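Brutska – Begleittext zum Datensatz „Tücher und Laken“

Stand: 14. Juli 2023
Ansprechperson: Ese Danladi

Worum es geht

Brutska enthält Aufnahmen vom Umgang mit Textilien, gesammelt mit handgeführten Greifern. Auftraggeber ist die Wäscherei Jukel, die ihre Legestation automatisieren möchte. Die Daten stammen aus der Halle von Brisora. Version 8 ersetzt alle früheren, auch die, die bei manchen noch auf dem Desktop liegt.

Wer hier arbeitet

Fast alle, die den Greifer führen, haben vorher bei Jukel von Hand gefaltet. Im Vertrag steht jetzt „Bedienkraft Datenerfassung“, was auf dem Türschild nicht in eine Zeile passt. Die Handgriffe sind die alten, nur langsamer und mit zwei Fingern statt zehn. Wer 20 Jahre lang Laken gefaltet hat, lässt sich ungern von einer Software sagen, der Zipfel sei „nicht erkannt“.

Eine Schicht umfasst höchstens 74 Durchgänge. Die Planung wollte 100. Die Planung hat dann selbst einen Vormittag lang gegriffen.

Blaue Tücher auf dem cremefarbenen Laken, von der Greiferhand aus gesehen. Falten im Untergrund werden nicht glattgezogen, auch wenn es in den Fingern juckt.
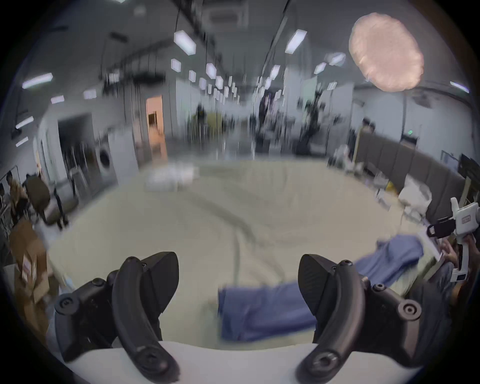
Bekannte Mängel

– Blau ist überrepräsentiert. Jukel hatte davon noch reichlich.
– Linkshändige Durchgänge fehlen bis Dezember.
– Abgebrochene Versuche sind enthalten und als solche markiert. Das Fluchen ist entfernt, der Ton fehlt deshalb ganz.
– Die Annotation mit Aliyu verwechselt gelegentlich Tuch und Ärmel. Bitte von Hand prüfen.

Nutzung

Freigegeben für Training und Auswertung von Greifstrategien. Ausgeschlossen ist jede Leistungsmessung einzelner Beschäftigter – das hat der Betriebsrat hineingeschrieben, und zwar fett. Anfragen gehen an Ese Danladi, vormittags mit besseren Aussichten.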